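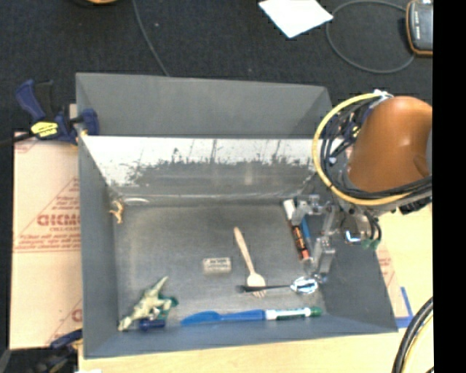 Do painted cycle lanes get more people riding to work? The counts we collected on four streets don't show it, and the one street with a clear rise had other changes made at the same time.

### 4.2 Paint and ridership

The Womia plan claimed that a painted lane would "unlock" short commutes. We treat this as a claim to be tested. On Plilgate Road, the morning count went from 221 riders before the lane to 457 after it, and that pair of numbers has been repeated in nearly every local summary of the plan. It deserves more care than it has had. The first count was made in cold rain and the second in July. The bus fare also went up between the two, and a parallel street was closed for sewer work, which pushed riders onto Plilgate Road whether they liked the lane or not.

The other three streets are less often quoted. Two showed no change we could tell apart from ordinary weekly swings. The third lost riders. Figure 1 marks the place of each counter, and the full counts are in the appendix.

![Figure 1. Counter sites on the four study streets](figure1.svg)

We were also unable to confirm how the Diro counters handled riders passing side by side. The supplier's note says pairs are split correctly, but gives no test results. Our own hand counts, done over 30 short sessions, agreed with the counters on quiet mornings and drifted from them on busy ones – always upward. If the same drift applies to the second Plilgate count, part of the rise is in the machine.

The Cieślak survey is sometimes used to fill this gap. It asked 500 residents if they "would consider" riding once the lane was open, and most said they would. Considering is cheap. The survey did not go back to ask who had done it, and it was handed out at two bike shops and a cycling fair, so we give it little weight here.

None of this shows that paint does nothing. A lane may still make existing riders feel safer, a question our counts can't address. What we can say is that the before-and-after method used in the plan could not have told a useless lane from a good one.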